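Fasten bei Medikamenten - wie macht ihr das?

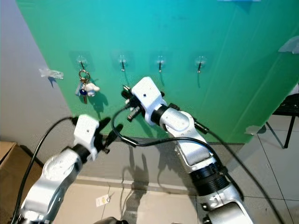 Unsere Gemeinde in Solten fastet im August eine Woche vor dem Gemeindefest. Darf ich mitmachen, wenn ich morgens Tabletten nehmen muss?

Gunvor Rustad
Sprich zuerst mit deinem Arzt, Gott läuft dir nicht weg! Ich hab letztes Jahr nur auf Süßes und Fernsehen verzichtet und abends Psalm 153 - ach Quatsch, es gibt ja nur 150 - also Psalm 63 gelesen. Das war für mich auch Fasten.

Magnusson
Seh ich auch so. Jesaja 58 lesen, da steht alles drin.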